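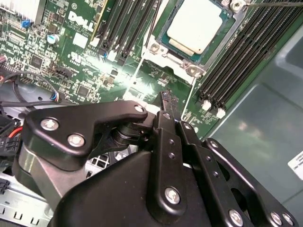 ## 1. Background

Advance-fee job fraud follows a fixed pattern. The applicant receives an offer letter, is asked to pay a "security deposit" or "training charge," and the money leaves the first account within hours. Our project tested whether the offer letters alone can be used to group cases that share an author.

## 2. Data

The Valente legal aid clinic gave us 900 scanned letters with applicant names removed. We discarded 400 as duplicates or unreadable scans. The remaining letters were converted to text and tagged by claimed employer, payment method and deadline. Most named one of two companies, Trilach or Prornarex. Both had confirmed to the clinic that they do not charge applicants.

## 3. Method

Each letter was split into header, body and payment block. Similarity was computed separately for each part — whole-page comparison gave too much weight to copied logos and addresses. Letters above the threshold on both body and payment block were linked. Account numbers were masked before processing and were used only to check the links afterward.

## 4. Results

The script produced 40 clusters. In almost all of them, at least 2 letters shared a receiving account. The largest cluster used the employer name Vakar, for which we found no business registration.

Header similarity was a poor signal. Spelling errors in the payment block were a better one, especially repeated mistakes in bank branch names.

## 5. Limitations

A shared template does not prove a shared author, as templates may be sold or passed on. The set also includes only letters from people who sought legal help. Letters sent as chat messages were not covered; the clinic started collecting those in May, after our export was made.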